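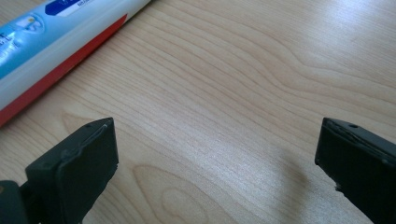
Warum lässt ein Greifer eine Tube fallen, die er gestern noch gehalten hat? Weil der Motorstrom als Maß für die Haltekraft nur so lange taugt, wie sich an Fingern und Getriebe nichts ändert.

Montag, 10. Februar 2025

Zahnpasta also. Ich habe Maschinenbau studiert und verbringe meine Tage damit, Zahnpasta vom Tisch zu heben. Meine Mutter erzählt den Nachbarn weiterhin, ich sei »in der Forschung«.

Der Fehler trägt bei uns die Nummer 728 und hat mich das Wochenende gekostet. Bruteo, unsere Steuersoftware, meldete brav »Objekt gegriffen«, während die Tube schon unterwegs zum Fußboden war. Siebenmal hintereinander. Im Log stand jedes Mal ein Erfolg, so zuversichtlich formuliert wie ein Quartalsbericht.

Lutfa Mondal tippte sofort auf die Mechanik, ich auf die Software, weil ich die Mechanik montiert hatte. Gewonnen hat Lutfa. Eine Schraube am Antrieb saß locker, der Motor arbeitete gegen die eigene Reibung, und Bruteo hielt das für Zahnpasta.

Schraube fest, Schwellwert neu eingemessen, dazu eine zweite Abfrage der Fingerposition nach dem Anheben. Die hatte Lenni Karppinen übrigens schon im Juli vorgeschlagen. Ich hatte das Ticket damals mit »unnötig« geschlossen und werde seit heute früh daran erinnert, wenn ich Kaffee hole.

Morgen kommt die Handcreme dran.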